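Gutters, Downpipes and Flat Roof Outlets: Tips for the Workshop and the House

By Tamara Voicu
Updated 26 Jul 2024

Late summer is a good time to look at gutters. The seals are warm and soft, the leaves are still on the trees, and you can leave a joint in pieces overnight without worrying too much about the weather. Most of what follows applies to plastic gutters on a house, a garage or a small workshop. Cast iron and aluminium get a short section of their own further down.

Before you go up

Do a walk round from the ground first, ideally while it is raining. Water tells you more than a dry gutter will. Look for drips at the joints, water running over the front edge, water running down the wall behind the gutter, and a downpipe that has nothing coming out of the bottom. Write down where each one is, or put a chalk mark on the wall beneath it. By the time the rain stops you will have forgotten.

Green or dark streaks on the brickwork show where a leak has been going on for a while. So does a line of moss on the paving directly under a joint.

Set the ladder on firm, level ground and use a stand-off so that it rests on the wall. A ladder leaned on a plastic gutter will slide sideways and can crack the gutter as well. Have someone at the bottom. If the gutter is above first-floor windows, or over a conservatory, pay somebody to do it.

Wear gloves. There are often screws poking through at the back, and the muck is unpleasant.

Clearing out

Start at the end furthest from the downpipe and work away from the wall of the outlet so you are not packing debris into it. Put a rag in the top of the downpipe before you begin. Remember to take it out again.

A garden trowel is usually too wide. A plastic kitchen scraper bent to the shape of the gutter works well, and so does a piece cut from an old milk bottle. Scoop into a bucket hung from the ladder on an S-hook. What comes out makes decent compost if you pick out the grit, though the grit itself comes from the roof covering, and a lot of it in one place means the felt or tiles above are wearing.

When the worst is out, rinse with a hose on a gentle setting. Don't use a pressure washer. It drives water up under the tiles and blows the seals out of the joints.

Checking the fall

A gutter should slope slightly towards the outlet. You don't need much, but you do need it all the way along. After rinsing, wait a few minutes and see where the water stands. A puddle halfway along means a bracket has dropped or was never in the right place.

To reset it, tie a string line from the bracket at the high end to the outlet, pull it tight, and move the brackets in between to meet it. Fill the old screw holes in the fascia with exterior filler. If the fascia is soft when you push a screwdriver into it, stop there. No bracket will hold in rotten wood, and the board needs to be replaced before you do anything else.

Sagging is often down to brackets set too far apart. The maker's leaflet will give a spacing. If you have lost it, add a bracket in the middle of any stretch that visibly dips, and put one close to each side of every joint and corner.

Leaking joints

Plastic gutters lengthen on hot days and shorten on cold ones, so the joints have a gap built into them. There is normally a line moulded inside the fitting to show how far the gutter should go in. Push it right up to the end and it will have nowhere to move when the sun comes out. That is the cause of most of the creaking people complain of, and of a fair few leaks.

To fix a leaking joint:

Unclip the gutter by squeezing the front edge and easing the clip back.
Clean the rubber seal and the plastic either side of it with warm water and washing-up liquid.
Look at the seal. If it is flat, split or hard, change it. Take the old one to the shop with you.
Wipe a little silicone lubricant on the new seal.
Clip everything back with the end of the gutter on the moulded line.

Avoid filling a joint with sealant as a first resort. It will hold for a winter and then tear, and you will spend a long time scraping it off. I do keep a tube of Benedetti gutter sealant for aluminium, where the joints are meant to be sealed that way. 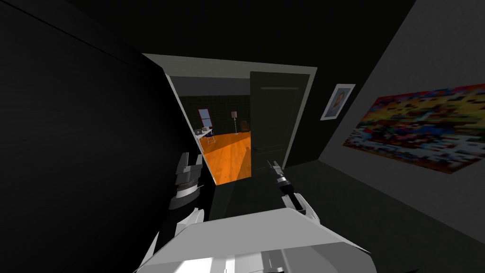
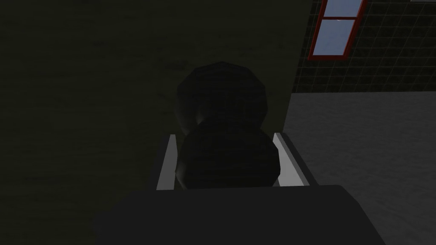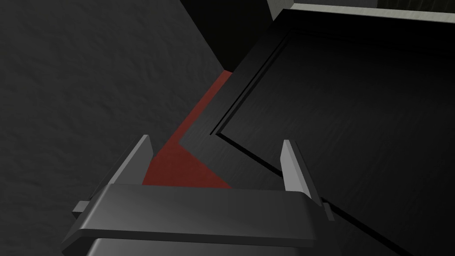 Blocked downpipes

If the gutter fills and the downpipe stays silent, the blockage is usually at the top bend or at the shoe at the bottom. Try the bottom first, as you can do it from the ground. Take off the shoe and feel up inside. Have a bucket underneath and keep your face out of the way.

For the top bend, use a length of stiff wire with a hook turned in the end, and pull the blockage up. Pushing it down often just moves it to somewhere you can't reach. Drain rods work on a straight run, and you can borrow a set from most hire shops for the day.

Should none of that shift it, take the pipe down in sections. Plastic downpipe is seldom glued. Undo the clips from the top and lift each length out of the one below. When it goes back up, leave a small gap at the bottom of each socket, for the same reason as with the gutter.

Check where the downpipe ends up, too. A gully full of leaves will back water up the pipe, and a pipe emptying on to the ground beside the wall will keep that wall damp for as long as it is there.

Loose clips

A downpipe that rattles in the wind has lost a screw or a plug. Replace both. If the hole in the mortar has gone oversize, move the clip up or down to sound brick and fill the old hole. Use stainless or brass screws. Ordinary bright steel ones rust through and leave a brown run down the wall that is hard to remove.

On the workshop here in Dristton I changed to Clurkell clips, which have a spacer behind them. The spacer keeps the pipe 33 mm off the wall and makes it possible to get a brush in when painting. Any clip with a spacer would do the same job.

Flat roof outlets

A flat roof over a garage or extension often drains through one outlet, and a handful of leaves can cover it. Fit a leaf guard that stands up above the surface. The flat sort blocks almost as easily as a bare hole.

Keep the area round the outlet clear for at least 300 mm in every direction. That means no plant pots, no offcuts left over from the last job, and no stone chippings piled up against the guard. Look at the felt or rubber where it dresses down into the outlet. Small splits here let water in below the covering, and the damp patch on the ceiling may turn up well away from the split.

Walk on a flat roof only if you know it will take your weight, and then in soft shoes. Kneel on a board.

Cast iron and aluminium

Cast iron is heavy. A short length is more than one person should handle from a ladder, so get help or a small tower. Joints are bolted and bedded in putty or a modern sealant. When the bolts have rusted solid, saw them through with a junior hacksaw and fit new ones. Paint the inside of the gutter with bituminous paint once it is clean and fully dry.

Aluminium needs less attention. Don't mix it with copper or let water from a copper roof run into it, and touch up deep scratches before they spread.

Brushes and guards

Mesh guards keep out big leaves and let in pine needles and grit, and you then have to take the mesh off to clean beneath it. The long bristly inserts are easier to lift out. Bang them against a wall, rinse them and drop them back. I have had Baltine ones in the north gutter for 2 winters and have had them out twice for a shake. They cost more than mesh.

If you have no trees nearby, leave guards out altogether.

From readers

Graziella Parisi writes that she was getting a drip from the stop end of a new gutter and had changed the seal without any luck. The gutter had been cut with a coarse saw, and there were burrs along the cut edge holding the seal away from the plastic. A few strokes with a fine file put it right. It is worth doing this on every cut before you fit anything.

She also asks about painting plastic gutters. It can be done. Wash them down, rub over lightly with a fine abrasive pad, and use a paint that says on the tin it is suitable for uPVC. Keep it off the seals and out of the clips. Dark colours get hotter in the sun, so be generous with the expansion gaps.

How often

Twice a year suits most houses: once in late autumn when the trees are bare, and a lighter check in spring. Under a big tree, add one in August, when the seeds and small twigs have come down. Flat roof outlets want a look after any strong wind.

Keep spare seals, a couple of clips and one union bracket in a labelled bag in the shed. Makers change their profiles every so often, and a fitting from one range seldom fits another, even when both are sold as the same size. Write the make and the profile on the bag.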